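I've been meaning to write up my keyboard cleaning routine for ages, and after a week in August spent happily up to my elbows in dusty keycaps I finally have no excuse. If you've never given an old keyboard a proper clean, you're in for a treat. It's the most satisfying job you can do at a kitchen table!

## Before you start

Unplug it. Then turn it upside down over a sheet of newspaper and give the back a few firm pats. You'll be amazed (and slightly horrified) at what drops out. Crumbs mostly, in my house, plus the odd staple.

Take a picture of the layout on your phone before you pull a single key. I skipped this once with an old German board that Henrike Ehlers passed on to me, and spent a whole evening working out where the umlauts lived.

## Getting the keys off

A wire puller is best - the plastic ring sort can scuff the sides of older caps. Slide the loops under opposite corners and lift straight up with a gentle wiggle. Leave the space bar till last and go slowly, as there's often a metal bar clipped underneath it. Same goes for Enter and the big Shift keys.

On a laptop, leave the keys where they are. Those tiny scissor clips snap if you so much as look at them, and a soft brush will do nearly as good a job.

## The bath

Drop the caps into a bowl of warm water with a squirt of washing-up liquid. Warm, please! Stay under 40 degrees, as hot water can warp thin plastic and you won't get the shape back. Let them soak while you have a cup of tea, swish them round, then go over the worst ones with an old toothbrush. Printed letters need a lighter hand than moulded ones, so try a key you hardly use first.

Rinse in a colander (a sieve if you've got small caps - I lost a full stop down the plughole once and I'm still cross). Spread them out on a tea towel, hollow side down, and leave them overnight. I give mine 36 hours if the weather's damp.

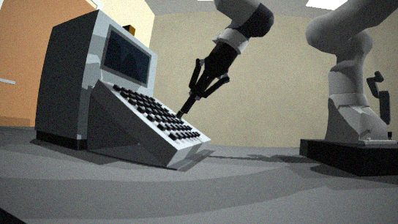
*A terminal with a sloped keyboard, the old boxy style.*

## The bit underneath

Use a soft, dry paintbrush to loosen the fluff between the switches, working from the back row to the front so you're always pushing the muck towards you. A half-inch decorating brush is lovely for this. Follow up with the vacuum on its lowest setting, with a bit of old tights stretched over the nozzle to catch anything loose.

For sticky patches, dampen a cotton bud with isopropyl alcohol and dab. Keep it off printed lettering and clear plastic, and open a window.

## Yellowed cases

Plain soapy water and a wrung-out cloth will shift far more than you'd expect, because a lot of that "yellow" is just years of grubby hands. Bicarbonate of soda mixed to a paste is good on scuffs, but do a patch underneath first as it can dull a shiny finish. Textured plastic loves a nailbrush. Go in small circles and wipe as you go!

## Putting it back together

Start with the big keys and their metal bars, then fill in row by row. Press each cap down until you feel it seat. Plug in, open a blank page and try every key in turn. If one's dead, pull the cap and check for fluff before you start worrying about anything worse.

I now do a quick brush-out every month and the full bath twice a year, and my current board still feels gorgeous to type on. Next up is the mouse wheel, which has been squeaking since spring.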